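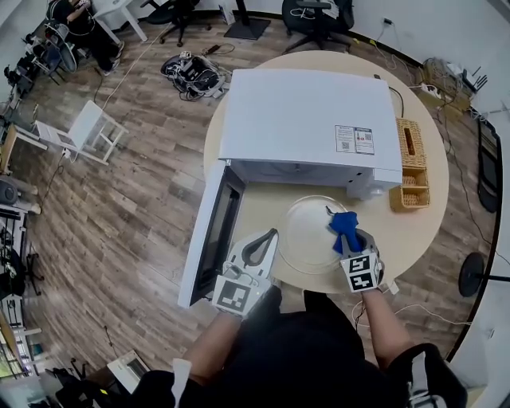
About Stiveo

Hi, I'm Cillian Dunne, and I write most of the words on this site because Thijs Timmermans says his English is for email only. (It's fine. He just doesn't like typing.) Stiveo is the two of us plus whoever has a key to the shop that month, and we build hand grippers and small arms for home robots, the kind of robot that might one day wipe out your microwave while you're at work.

We are a tiny company! If you write to us, one of us two writes back. If you buy a kit, one of us two packed it, and if there's a screw missing you can be pretty sure it was me.

How we got going

Thijs and I met at Bosent, a shared workshop where you pay by the month and get a shelf, a locker and a turn on the machines. I was there to build a guitar amp that never worked right. He was at the next bench trying to get a robot arm to fold a dish towel, and it kept picking up the towel and the tablecloth together. I laughed, he didn't, and then I spent the rest of the evening sanding finger pads for him.

That first arm was called Koster. It had a shoulder made out of a lazy Susan bearing and it drooped if you left it out straight for too long. We still have it. It holds up the coat rack, more or less. The second one, Sulter, is the one people know us for, and it's the one you'll see if you come to an open evening. Sulter can open a cabinet, take out a cup and set it down without a bang, and on a good day it will close the cabinet too.

We left our day jobs in June, me first and Thijs two weeks later, after he'd finished handing things over properly. He is that sort of person.

What we do all day

Less soldering than you'd think, and a lot more housework.

A robot learns a chore much faster if it has plenty of good runs to learn from, so we do the chores ourselves with the grippers in our own hands. You hold one in each hand, you squeeze, the fingers close, and you go about cleaning the way you'd normally clean. The square black-and-white markers on them let our software work out where each gripper is. No arm needed for that part, so you can do it on any table in any room, and we do.

The microwave job is our current obsession. You take the glass plate out, wipe it, wipe the inside, put the plate back and shut the door. Sounds like nothing, right? Try it with two fingers per hand. The cloth is the worst bit. A cloth has no shape, it changes every time you pick it up, and if you pinch it too near the middle you end up with a ball that cleans nothing. Pinch it at a corner and it trails behind you like a flag. Thijs has opinions on this and will draw you a diagram.

The glass plate is my nemesis. It's smooth, it's heavier than it looks, and there's hardly any lip to get hold of. We went through 15 versions of the finger pad before I could pick one up off a flat table without sliding it to the edge first. The pad we ship today has a curve to it that I'm weirdly proud of. I wanted to put it on the business cards. Thijs said no.

Our target is 400 good runs of every chore before we try it on Sulter. A run is good if you'd be happy to have it done that way in your own kitchen. If you got bored and skipped the corners, it goes in the bin and you do it again (I have put plenty of mine in the bin).

The shop

We're still at Bosent. We moved from one shelf to a proper room, with a wood-look floor, plain white walls and more extension cords than I'd like my mother to see. There's a round table for the chores, office chairs that wander, and a pile of bags and cables on the floor that I keep promising to sort out. If you visit, watch your feet.

Sharing the building has been great for us. The woodworkers down the hall cut our test cabinets, and in exchange we keep the building's internet running. The ceramics people gave us a box of seconds, 23 mugs with funny handles, and those mugs taught us more about gripping than any textbook I own. One has a handle so small that only Sulter can get it.

What we sell

Right now it's two things:

The Stiveo hand pair. Two grippers, left and right, with printed markers and a spare set of pads. Comes as a kit or put together. The kit takes an afternoon if you're handy and a weekend if you're me.

The Sulter arm plans. Drawings, parts list, and a build guide with all the mistakes we made left in, so you can skip them. You'll need a 3D printer or a friend with one. We don't sell finished arms yet. We'd like to, but I'd want to be able to leave one alone in a room first.

All of our drawings are free to change for your own use. If you come up with a better pad, send it over! Version 12 came from a reader who builds in his garage, and it was so much better than version 11 that we stopped work for the day and went for lunch.

Come and build with us

We run open evenings at the shop, with room for 18 people, and the next one is February 12, 2026. You don't need to know anything about robots. You'll get a pair of grippers, a cloth and something to clean, and after ten minutes you'll look at your own thumbs with new respect. Kids are welcome with a grown-up. They tend to be better at it than the grown-up.

We also take on one helper at a time for paid part-time work, mostly doing runs and checking them afterward. It suits people who are patient and a bit fussy. If that's you, write to us through the contact page and tell us which chore you hate most. Thijs reads all of those himself, and he'll probably want to know how you hold the sponge.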